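From: Roald Wikström
To: Home Bakers list
Date: 26 September 2018
Subject: Re: Cardamom buns drying out by the next morning

Vasanthi Akanda wrote:

> I've made the cardamom buns from the list recipe three times now
> and the flavour is lovely on the day, but by breakfast the next
> morning they are dry and a bit crumbly. I'm using 700 g of strong
> white flour, the full amount of milk, and baking at 200 fan for
> 15 minutes. They go into a tin as soon as they've cooled. Is it
> the flour? Thenmozhi said she had the same trouble with the
> Vukov flour and changed brands.
>
> Also, does anyone grind their own cardamom or is the ready ground
> stuff all right?

Vasanthi,

I don't think it is the flour. I've used Vukov for most of the year and it takes up a little more milk than the others, but not enough to give you a dry bun. If you want to allow for it, hold the recipe as it is and add an extra spoonful or two of milk at the mixing stage. The dough should still stick to the side of the bowl when you start kneading.

My guess is the oven. 200 fan is hot, and 15 minutes is a long time at that heat for a bun of ordinary size. The recipe was written for an oven without a fan – Divya typed it up for the list in March and I think that line got lost. I bake mine at 200 without the fan and start looking at them after nine minutes. With the fan on I would go down to 180. They should be golden on top and still pale where they touch each other.

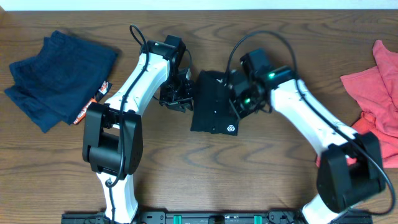 The other thing worth trying is a cooked flour paste. Take 40 g of the flour out of the total and whisk it into 200 ml of the milk, cold, then heat it gently in a small pan until it thickens like custard. Let it cool with a plate over it, then add it with the rest of the milk. Kyu-ri Sun put me on to this for milk bread and it works just as well in buns. Mine are still soft on the second day and fine for toasting on the third.

Butter goes in last, soft, a bit at a time, once the dough has had five minutes of kneading. If you put it in at the start the dough takes much longer to come together and people tend to add flour to make up for it. I did that for years.

On storage, a tin is all right if the lid is tight. Mine isn't, so I use a plastic bag with the air pressed out. Let them cool under a tea towel first. Any that won't be eaten by the next day go in the freezer the same evening, and ten minutes in a low oven brings them back.

As for the cardamom, I grind my own when I have time. The ready ground sort loses its smell quickly once the jar is open. Seeds out of the pods, pestle and mortar, and leave it fairly coarse.

Could you let us know what size you are shaping them? If they are on the small side, cut the time again.

Roald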